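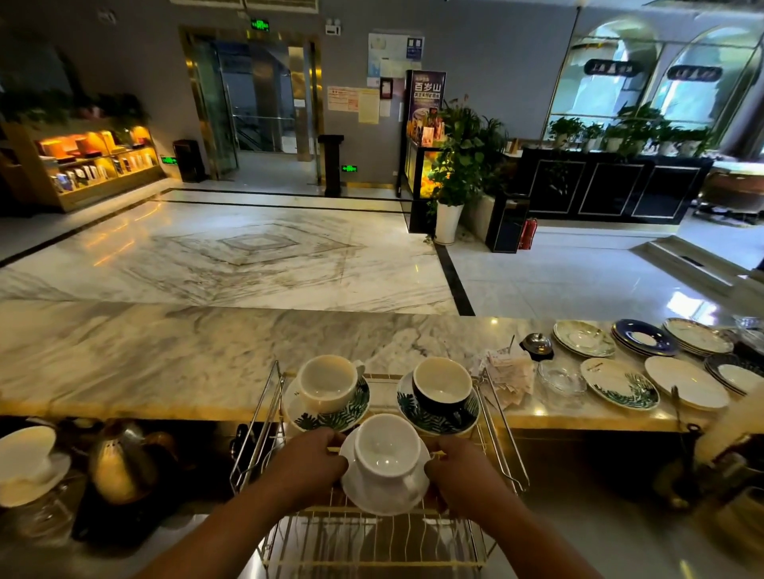 Putting the equipment budget together for the lobby coffee bar this month, so I'll post it as I go. A few people asked how we choose what to automate.

The bar is small. Pour-over, siphon, a lot of china. The building wants a robot arm in by March and has given us one round of quotes to get there.

First thing I did was stand behind the counter with Ona Sepp for a full shift and write down what her hands were doing. Brewing took less of it than I'd guessed. Cups and saucers took most of it: rack to counter, counter to rack, turn over, match up, put back.

Two quotes in so far. Kendum want to sell us an arm outright, with a brewing station built around it. Pletel would lease one, with a minimum term of 21 months.

Neither quote included grippers for china. Kendum's add-on is $2000 per set and you'd want a spare. Ask about this early if you're pricing one of these, it's on a separate sheet.

Saucers are the hard part. They sit low and flat on the steel and there isn't much rim to get hold of. Lambros Gkikas from Pletel asked if we'd switch to one plain cup and saucer across the bar. I've put it down as an option. Ona is not keen, she likes the leaf pattern.

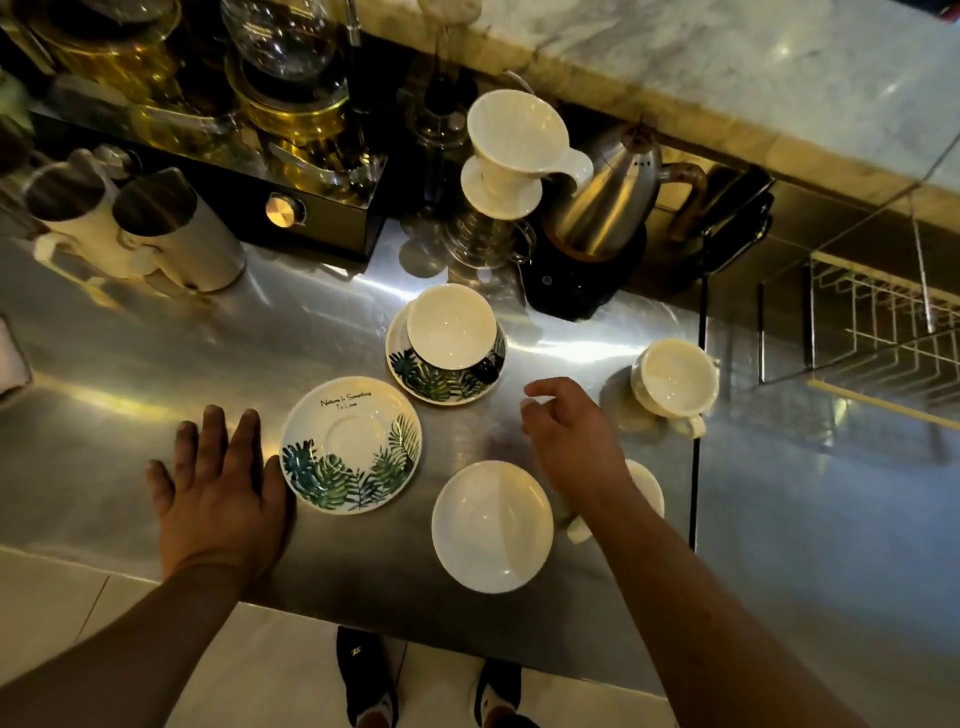 Sorting cups and saucers at the pour-over end of the bar.

Bench space is the other line item. The arm needs a clear reach of 61 cm, and at that end we have the kettle, the dripper and the milk pitchers all along the back. Either they move or we pay for a longer mount.

Also budgeting for an electrician, a guard on the customer side that won't wreck the marble, and paid training time for staff. Training was missing from the first draft. Hefin Phillips caught it.

Where I've landed for now: lease, no brewing station, cup handling only, review at the end of the term. Staff keep making the coffee.

Final numbers go to Salvador Godinho once Pletel send the revised gripper price. Will add it to this thread when I have it.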